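4. Preparing the metal storage bin before first use

This section is for the person who receives the bin and puts it in its place. Please read it to the end before you begin. The work takes one person a morning, but for lifting you need two persons.

The instructions are valid for all Paltono open bins with sloping walls. If you have the older Nirnside model, the feet are different and you must follow section 6 for steps 3 to 5.

4.1 What you need

Soft cloths, a bucket, mild dish soap, a spirit level, the wrench that came in the bag with the feet, work gloves, and a vacuum cleaner with a brush. Do not use steel wool.

4.2 Choosing the place

1. Choose a floor which is flat and dry. Concrete is best. On a wood floor, put a rubber mat under each foot.

2. Leave 400 mm free on every side where a person has to walk or clean. On a side which stands against a wall, 5 cm is enough for the air to move.

3. Set the bin on its feet. Turn each foot by hand until it touches the floor, then tighten with the wrench. Do not tighten one foot fully before the others have contact.

4. Lay the spirit level on the rim, first along the long side and then along the short side. Adjust the feet until both are level.

5. Push on one corner with your hand. If the bin rocks, repeat step 4.

CAUTION: The rim of the bin is sheet metal. Wear gloves whenever you hold it or lean over it.

4.3 First cleaning

The bin leaves our workshop with a thin film of oil on the inside. It protects the metal during transport, but it collects dust, and it can leave marks on cardboard and on cloth.

6. Vacuum the floor of the bin and the corners. Small pieces of packing material like to stay in the fold where the wall meets the floor.

7. Mix the soap with warm water and wash the walls from the top down. Change the water when it becomes gray.

8. Wash the floor last. Rinse with clean water and dry everything with a cloth at once. Do not let the water stand in the bin overnight.

NOTE: In a used bin you will find scratches and dull patches on the floor. This is normal wear and has no influence on the strength. Only when you can feel an edge with the finger, or when you see brown rust, you should treat the place as described in section 7.

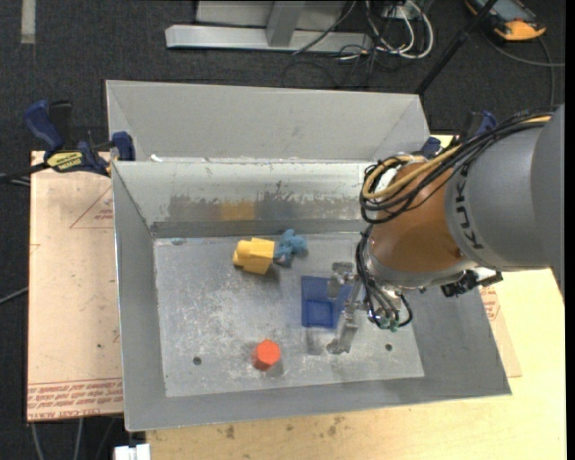 9. When the metal is fully dry, decide if you want a liner. For hard goods with smooth surfaces the liner is not necessary. For painted or printed goods we recommend the Tidbridge felt liner, which is cut to size with ordinary scissors.

10. Put the liner in without glue. It must lie flat up to the walls and must not climb on them, or small parts will hide under it.

4.4 Filling

11. Put heavy goods in first and spread them over the floor. Never drop them from the height of the rim.

12. Keep the load below the rim on all sides. Goods that stand higher can fall out when somebody bumps the bin.

13. Write the date of filling on the card and put the card in the holder. If your delivery has no card holder, please ask for it, we send it free of charge.

CAUTION: Do not stand or sit in the bin. Do not move it when it is loaded. Take the goods out first, also if the distance is short.

4.5 Regular care

Once a week, remove dust and loose paper. Every 2 months, empty the bin, wash it as in steps 7 and 8, and check the feet with the wrench. In a damp building please do this every month, especially from November until the heating season is over.

Do not use cleaners with chlorine. They attack the coating, and the warranty does not cover such damage. For grease that does not come off with soap, the workshop of Hallgrímsson uses a cloth with a little rubbing alcohol, and we have had good results with it too. Open a window when you do so.

Questions about the feet and spare parts go to Pentti Aaltonen, questions about liners to Oddur Egilsson. Please have the number from the type plate ready when you call.

Section revised Tuesday, October 13, 2020. It replaces the loose sheet that was packed with earlier deliveries.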